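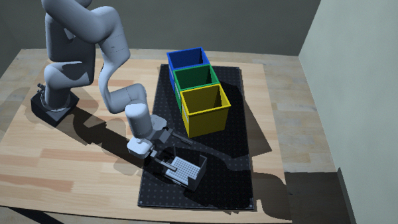
The lawyer who stays late in Talta

When Nkechi Omoregie opened the duty desk at the magistrates' court in Talta, she had one table, a kettle and a list of telephone numbers. It was February and the heating was broken. On the first morning 13 people were waiting in the corridor, and most of them had never spoken with a lawyer before.

She had come from a very different kind of work. For six years she wrote contracts for Roltix, a transport company, and by her own words she was good at it and a little bored. Her father was a court clerk in Aliyu, and as a child she often did her homework on the bench outside courtroom two. "I knew the sound of the building," she says. "In the company I was missing that sound."

The desk gives free advice to people who must appear the same day. Usually the matter is small: an unpaid fine, a quarrel with a landlord, a licence which was not renewed. But small matters become big when somebody does not understand the paper in his hand. Omoregie reads it with them slowly, then she explains what the magistrate will probably ask.

Ibrahim Bako joined her last year, directly after his training at the firm Gremura. He takes the housing cases, and he is the quieter of the two. In court he speaks so softly that the bench has asked him to repeat himself — he tells this story himself, and laughs.
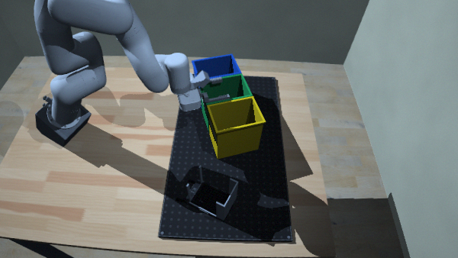

Can a person come to the desk without an appointment?
Anyone with a hearing on that day can simply come, and the desk is open from the morning until the last case is called.

The money remains a worry. The district pays for two lawyers and nothing more, so letters are typed in the evening, after the public has gone home. Omoregie has asked for a clerk, and the request will be discussed on Thu 10 July. She does not expect a quick decision.

Meanwhile the corridor fills each morning before nine. Bako has brought a second kettle, and the heating, at least, is repaired.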